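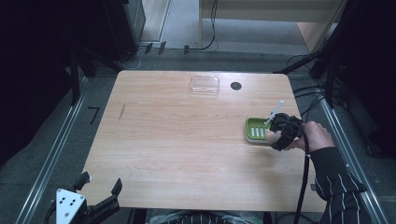 Support > Laptops > Swai 34 > Setup Guide > Battery and Charging

4.2 Setting the charge limit

The charge limit stops the battery from filling past a chosen level. Use it if the laptop stays plugged in most of the day. The limit is stored in firmware and remains in force after the operating system is reinstalled.

1. Connect the supplied Pakham power adapter and wait for the charge light to turn amber.
2. Shut down the laptop. Do not use Sleep.
3. Hold F2 and press the power button. Release F2 when the setup screen opens.
4. Select Power, then Battery Care.
5. Set Charge Limit to Desk, Mixed or Full. The factory setting is Full.
6. Press F10 to save. The laptop restarts.

Note: Battery Care is hidden on firmware older than version 106. Update the firmware first (section 4.6).

Note: If the battery is already above the new limit, it will not drain while the adapter is connected. Run on battery until the level falls below the limit — charging then follows the new setting.

CAUTION: Do not hold the power button during step 6. An interrupted save may reset all firmware settings, including the boot order.

CAUTION: Stop charging and disconnect the adapter if the base of the laptop bulges or the touchpad lifts. Do not press the case flat.

If the charge light blinks red after the restart, see error 43 in section 9.

Grimstead Computing, 1662 Zodstead Road | Contact support | Back to top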